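Thursday, trade notebook, tariff desk

Started at 8:15 with the export sheet for the Greleck mill. We still do not know if the reduced duty will stay for woven goods after July, so I make two columns for everything: one with the preference and one with the full rate. It is slow work but I prefer it to guessing.

Total lines in the sheet: 2,764. After I took out the samples and the returned goods, 2,386 lines stayed. Most of these are cotton shirting and bed linen. The old sheet from Marciniak had the bed linen under a wrong heading, and because of this our last estimate was too low. I corrected it by hand and wrote the old code beside the new one, in case a colleague wants to compare.

Origin rule. This took me the whole morning. If the yarn is bought from outside the region, the shirt can still qualify, but only when weaving and sewing are both done in the country. Kellier buys yarn from outside and does both steps at home, so it is OK. Ollix does only sewing. For Ollix I put the full rate already in both columns and marked the rows in gray. Please do not change them back, I checked the rule two times.

Missing: 14 invoices have no certificate number. I wrote to the shipping office before lunch. They answered that the numbers exist but are in the paper folder. So somebody must go there and read them, it will probably be me.
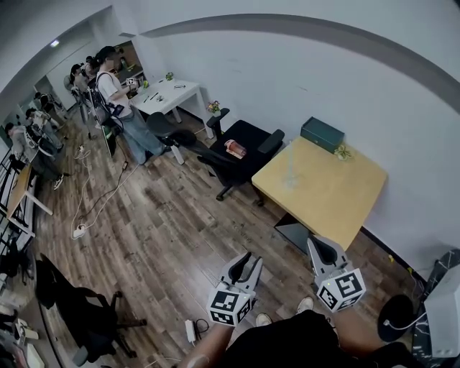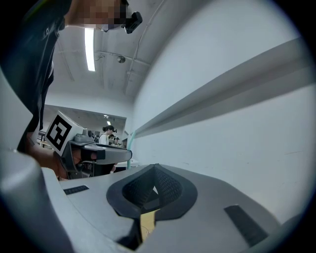 Cotton prices are the other half of the problem. The buyers are asking for a fixed price until the end of the season, and the mill can not promise this when the duty is open. My idea is to offer a price with a clause: if the duty changes, the two sides share the difference in equal parts. For the color card of the spring linen I need one more green, and the dark green of the box on the back corner of the table, next to the little bundle of yellow-green flowers, is near to what the buyer described in the call. The pale yellow of the table top is also not bad for the pillow cases. I noted both as "to be matched", without a code. The dye house must give the code, I will not take it from a screen.

Test calculation for the clause, with one order of 500 sets of bed linen. With the preference there is nothing to share and the price stays. With the full rate the mill loses its margin on this order almost completely if it pays alone. With the clause it keeps a small part. I did the same for the shirting and the result is better, the margin there was higher from the beginning. I did not include freight. Freight goes in a separate tab, and this tab is still the old one!

Question for colleagues: do we count the packing material in the value of the goods or not? In the Kellier file it is counted, in the Marciniak file it is not. I left both as they are, but the comparison between them is not clean until we decide.

Afternoon, 4:30. Second check of the column with the full rate. Found one mistake of mine, a row was copied two times in the shirting part. Removed. The sum at the bottom is now the same as in the control sheet.

To do next:
- certificate numbers from the paper folder
- new freight tab
- ask the dye house about the green
- send the clause text to Greleck, first the short version

File saved under the old name with "b" at the end.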